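“Plillis” Started With a Sound, and Its Animator Is Still Chasing It
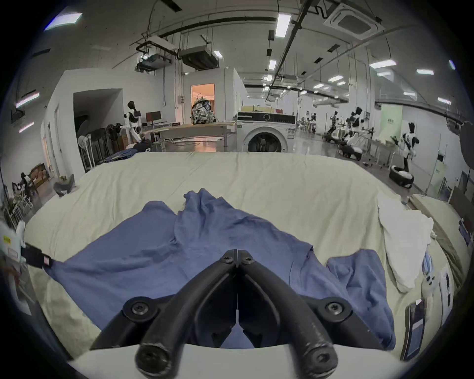
A blue garment and a small white plush toy on a cream-colored sheet.

The first thing the director of “Plillis” had was a hum. No character, no story, just a low note recorded on a phone one night in July and played back until it began to feel like somebody.

“I kept thinking, who makes that noise?” says the director, who works under the studio name Odukoya. “And then I drew a sort of lump with knees, and it was so clearly right that I laughed out loud!”

The lump lives in Golska, a harbor town where every house leans toward the water, and the film follows it through one very long evening. It’s a gorgeous thing to watch, all smudgy pencil and sudden bursts of yellow, and it took 1448 drawings (every one on paper) over 18 months.

“I’m slow. I like being slow. Paper has a grain, and if you rush you stop feeling it.”

The music came last, which surprised me, given how it all began. The hum is in there twice, and I missed it both times until I went back with headphones on.

“I wanted it tucked away. My sister found it right off and was very smug.”

Next is “Bitdale,” a longer film with 2 characters and plenty of talking. “I’ve never written dialogue before. They’re arguing about a ladder, and I can’t get them to quit.”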